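Soltumel Cable Handling Module

Product code: SML-C3
Category: Manipulation software and fingertip pads
Works with: Adebisi two-finger parallel grippers, wrist camera required
Availability: In stock, ships with license key

Overview

Soltumel is a learned control policy with a matching set of fingertip pads for plugging and unplugging small connectors. It was developed at Gultetti for tabletop work with charging leads, extension cords and similar soft items that change shape each time they are touched. The policy takes wrist camera images and gripper position as input and outputs end-effector motion at a fixed rate. It does not use a cable model, markers or an overhead camera.

Method

Training data was collected by hand-guided demonstration. The base set contains 3000 demonstrations recorded on ordinary tables with household and office electronics. Cable position was not reset to a standard layout between recordings. Operators were told to leave slack wherever it fell.

The policy is trained in two stages. The first stage learns to reach and align using the wrist view only. The second stage adds gripper opening and motor current, and covers the last 38 mm of approach, where the fingers hide part of the connector. The switch between stages is learned and has no user setting.

Demonstrations that ended with the wrong cable in the gripper were kept and labeled as failures. Removing them from the training set made the policy more likely to close on the nearest dark line in view, whether or not it led to the target device.

Results

Testing was done on the Iltden bench, a set of tabletop layouts held out from training. Each layout was attempted 3 times with no human correction. An attempt is scored as complete when the named connector is fully removed or fully seated and the device has not been pushed off its starting area.

Removal is more reliable than insertion in all layouts. The most common insertion fault is a correct approach with the connector rotated around its long axis. The most common removal fault is a grip on the cable behind the strain relief, which the policy will release and retry up to 2 times before it stops and reports.

Loops lying across one another next to a power strip remain the hardest condition. Performance drops further when cable and fingertips are the same color, and a light-colored pad set can be ordered for this case.
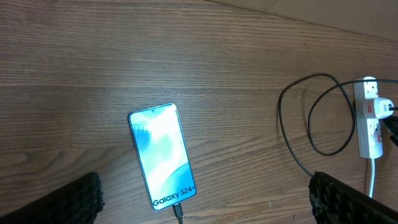
Wrist camera view: phone with charging cable connected, power strip and loose black cable at right, gripper open.

In the box

Textured fingertip pads, black, one pair
Pad screws and driver
License key for one controller
Printed mounting guide

Requirements

Color wrist camera with both fingertips in view at full opening
Gripper with position and current readout
Controller running the Adebisi runtime, current release
Matte or semi-matte work surface preferred; glossy surfaces need the exposure routine in the mounting guide

Limits of use

Not rated for mains plugs under load. The policy can be given a power strip as part of the work area, but removal of wall plugs is disabled in the standard license. Magnetic connectors are not supported. Braided cables are supported for removal only.

Pads are a wear part. Replace them when the raised texture is flat at the tip.

Related items

Soltumel pad set, light
Soltumel pad set, black, spare
Iltden bench layout files, download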